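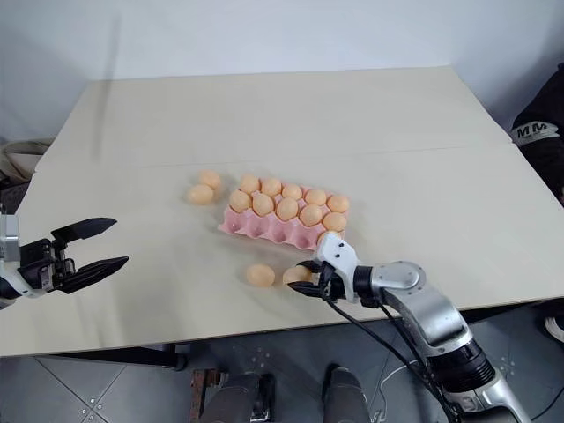

Week 4 notes: collecting demonstrations for the egg task

Hi all, these are my notes from the second half of the session, tidied up a bit (only a bit!). Fouad Haddad has the slides on the training side, so I'm sticking to the part I love, which is the gathering.

Our task is called Merine in the logs. Eggs go into the pink carton, one at a time, and each run where a person drives the arms through the whole job is what we call an episode. You'll be recording your own in pairs, and I want 100 usable ones per pair by the October check-in. That sounds like a lot, but once you get a rhythm going they come quickly, I promise.

What counts as an episode

Start recording with both grippers open and clear of the eggs. Stop when the last egg is down and both arms are back at rest. If you stop early, or you forget to start until you've already grabbed something, mark it "partial" and keep going. Please don't delete partials, I have a use for them later in the course.

One grasp, slowly

Look at the right gripper at the top of the page. It has an egg pinched between its fingers just off the table, with the carton still to reach, and there's another egg lying right beside it. That is a crowded pick, and it's exactly where people rush. Come down straight, close gently, wait a beat, then lift. The wait matters to the model too: if you close and lift in one motion, the policy tends to learn to lift before it has a grip (we saw plenty of this with our old Atallah runs, and cleaning them up was miserable).

The left arm in that shot is open and holding nothing. Fine! Leave a resting arm alone. New drivers fidget with the spare hand while they think, and every little wiggle gets saved as if you meant it.

Mix up your starts

My favorite topic, sorry. If every episode begins with the same layout, you get a model that knows one layout. So between runs:

- change where the loose eggs sit, some near the carton, some farther back
- turn the carton a little, it should hardly ever be square to the table
- change how full the carton is when you begin
- put two eggs close together now and then, because a close pair is harder than a single
- swap drivers every 8 episodes

Esperanza Fitzsimmons asked in class whether a nearly full carton is a waste of a run, with so few eggs left to move. Great question, and no! The last few placements are the fussy ones. The fingers have to get in next to eggs that are already seated, and if we only record full-length runs the drivers are tired by then and it shows.

Mistakes

Keep them if you recovered. An egg that rolls away and gets picked up again is a lovely thing to have in the set. Write "recovery" in the notes field and the egg's rough position. If you had to reach in with your own hand, though, the episode is out.

Before next time

Read the Lakstead handout on labeling, sections 1 and 2. Their set has around 4000 episodes and it's worth seeing how they handled the messy ones. Bring one run you're proud of and one you aren't.

Comments (4) | Shares (8)

We use cookies to remember your settings. Accept | Manage preferences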